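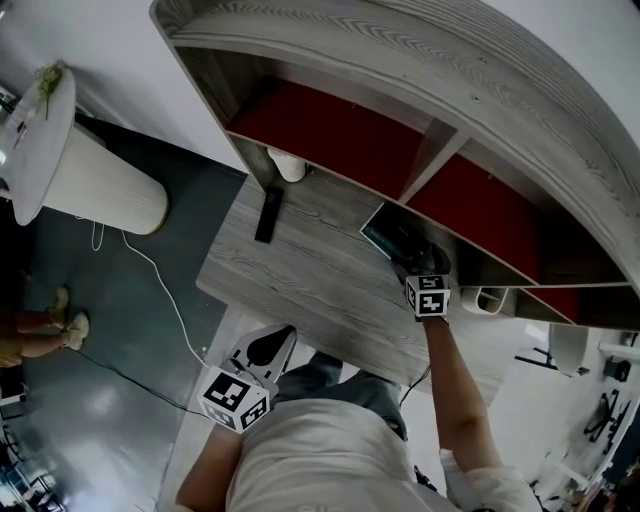 Matside desk in gray wood grain, with the curved shelving unit above

Matside Desk with Curved Shelf
By Skumdale

We've wanted a desk like this in the range for a long time, and the Matside is finally it! The shelving sweeps over the work surface in one wide arc, so your things sit up and around you and the desktop stays free for whatever you're doing.

The top has long streaks of light and dark gray running through it, and it looks great with plain white accessories. The corner on the left is rounded (your hip will thank you if the desk stands near a doorway). There's room to tuck a cup or a small organizer in under the shelf edge, which is where most of our pens and chargers have ended up.

The compartments are open, so it's easy to grab a notebook without getting up. Precious Kruger in our showroom keeps taller books toward the sides and small stuff in the middle, and we've copied her at home. Wipe it down with a soft damp cloth and skip anything gritty.

Details
Item number: 3199
Desktop depth: 800 mm
Total weight, boxed: 37 kg
Finish: gray wood grain
Assembly: two people, tools included
Ships in two boxes

Good to know
Put the desk together first and leave the bolts a little loose until the shelf is on, then tighten everything. Please fix the unit to the wall with the bracket in the small bag. If your baseboard is thick, order the Breteo spacer set, sold separately.

Also in the series: Marinho wall shelf, item number 621. The next delivery of both is due in August.

Page updated June 10, 2022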